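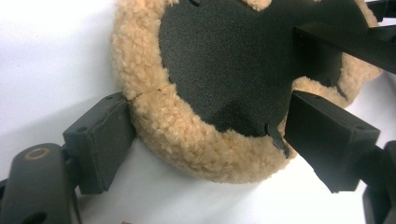

Sheepskin polishing pad, tan fleece, dark backing disc.

Fumix: a dataset of wool pad wear and cleaning records

Version 5

Fumix is a set of written records on lambswool and sheepskin polishing pads used in small boat and caravan refinishing shops. It covers how long pads lasted, how they were cleaned and stored, what compound they were used with, and why they were thrown out. The data is text and numbers only. There are no images in the download.

The records were kept by hand in shop logbooks and typed up later. They are useful for looking at consumable costs, comparing cleaning methods, and teaching basic survival analysis on a small, untidy data set. They are not good enough to rank brands against each other, and brand names were removed before release.

What is in the download

pads.csv: one row per pad, 230 rows
sessions.csv: one row per use of a pad, linked by pad_id
cleaning.csv: one row per clean, linked by pad_id
shops.csv: one row per shop, with region and type of work
notes.txt: free-text remarks copied from the logbooks, keyed by pad_id
CHANGES.txt: differences between versions

All files are UTF-8 with Unix line endings. Decimal points are full stops. Empty cells mean the value was not written down. A zero is a real zero.

Fields in pads.csv

pad_id: text, starts with F and is never reused
shop_id: text, matches shops.csv
material: lambswool, sheepskin, blend or unknown
pile: short, medium, long or unknown, as judged by the person opening the packet
colour: free text, lower case. Expect "natural", "cream", "tan", "yellow" and "white", used inconsistently between shops
diameter_mm: as printed on the packet, not measured
backing: hook, screw, tie-on or unknown
first_use_month: month name only
retired_month: month name only, blank if still in use when the log closed
retired_reason: see the list below
cost_band: 1 to 4, lowest to highest

Fields in sessions.csv

pad_id: text
session_no: whole number, starts at 1 for each pad
surface: gelcoat, two-pack paint, acrylic, bare aluminium or other
compound_grade: coarse, medium, fine or none
minutes: time on the machine, rounded by the operator, usually to the nearest five
speed_setting: the dial number, not rpm. Dial numbers do not mean the same thing on different polishers
spurred: yes or no, whether the pile was opened up with a spur during the session

Fields in cleaning.csv

pad_id: text
after_session: the session_no the clean followed
method: spur only, compressed air, hand wash, machine wash or soak
detergent: wool wash, dish soap, citrus cleaner, none or other
drying: flat, hung, spun or heated
result_score: 1 to 5, given by the operator once the pad was dry. 1 means the pile stayed matted all over, 5 means it opened up fully

Retired reasons

matted: the pile would not open again after cleaning
bald: patches of pile missing
backing: glue, hook or stitching failed
contaminated: dropped on the floor, or used with the wrong compound and not trusted again
shrunk: the hide or fabric pulled in after washing, usually after heat
lost: not found at the next stocktake
other: see notes.txt

Where more than one reason was written down, the first one is used and the full wording is kept in notes.txt.

How the records were collected

Shops filled in a ruled page for each pad. Logging ran for 52 weeks at each shop, although start months differ, so seasonal comparisons between shops need care. Winter weeks are thin for the boat yards and busy for the caravan repairers.

Pages were typed up twice and the two versions compared with a short script called Trerix, which is included in the tools folder. Where they disagreed, the paper page was checked. Where the page could not be read, the cell was left empty.

Trerix needs Python 3 and nothing else. To run it on your own double-entered files:

python trerix.py first.csv second.csv --key pad_id

It prints each mismatch with its row key and column. It does not change either file. Dates are compared as plain text, so "Jun" and "June" will show up as a mismatch. Add --months to treat these as the same.

Pad identifiers

Operators wrote the number in permanent marker on the backing or on a tag kept with the pad. Marker rubbed off in many cases. When a pad could not be identified, its later sessions were dropped and the pad was marked retired_reason = lost, even if it was probably still on the shelf. This makes losses look worse than they were. Filter these rows out if you are modelling wear.

Known problems

Minutes are rounded. Some 100 sessions have no time entered at all, mostly from one yard that logged only the job number.

The pile field was never defined in millimetres. One shop's medium could be another's long.

The result_score column is one person's opinion. Shops that washed pads at the end of every day tended to score more harshly than shops that washed them weekly, and we have not tried to correct for it.

Sheepskin and lambswool may have been mixed up. Several suppliers use both words on the same packet. If the difference doesn't matter to your work, merge the two.

Pads kept for a single grade of compound are not flagged. You can work this out from sessions.csv by grouping on pad_id and counting distinct values of compound_grade.

Heated drying is rare in the data. Don't draw much from it.

Related sets

Broler covers foam pads and uses the same session and cleaning fields, so the two can be stacked. It has an extra column, cell_type, that has no match here. The Ozoliņš tables list wool wash products by pH and can be joined on detergent after some renaming. Save those as UTF-8 or the file name will break on older versions of Windows.

Changes in this version

Month names are now written in full.
"Aluminum" and "alloy" were merged into "bare aluminium".
Duplicate cleaning rows from the double entry were removed.
The backing field now separates tie-on from screw.
Version 4 had the spurred column inverted for one shop. If you used it, rerun your work.

Licence

The tables and notes are released under CC BY 4.0. The Trerix script is under the MIT licence. Please cite the set as "Fumix, version 5" and say whether you left out the lost pads.

Corrections can be sent through the issues page. Include the pad_id, the column name and the value you think is wrong.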